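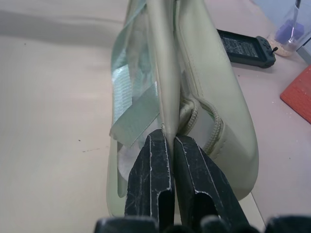 **Agarre de objetos blandos** (buenas prácticas)

El *agarre de objetos blandos* es la parte de la manipulación robótica que se ocupa de lo que se deforma al cogerlo: bolsas, estuches, fundas, ropa. Os aviso de que escribo esta entrada desde el taller de Cavetti, así que me saldrá algo casera.

## Dónde pinzar

La regla que más repito es buscar la costura. Un ridge cosido, o sea, el lomo donde se juntan dos paneles, suele ceder menos que la piel sintética lisa, y además le da a la pinza algo estrecho que morder. Los tiradores de cremallera y las correas los dejamos para tareas específicas – ¡se enganchan con una facilidad tremenda!

## Fuerza y desgaste

En la guía Girkwood, que redactó Lemlem Araya para nuestra casa, se empieza siempre con la fuerza mínima y se sube en 3 escalones como mucho. Los dedos se revisan cada 2.000 ciclos aproximadamente. Un dedo rayado puede seguir trabajando, pero a mí me gusta pasarle la yema (con el brazo parado, por favor) y buscar rebabas.

## Entorno

Mesfin Yilma prefiere mesas con cosas encima, y yo le doy la razón: una mesa pelada enseña poco. Eso sí, dejamos libre el recorrido de la muñeca y hacen falta dos personas para cambiar los límites de velocidad.

## Véase también

- Método Živković
- Pinza paralela
- Registro de incidencias de Uvik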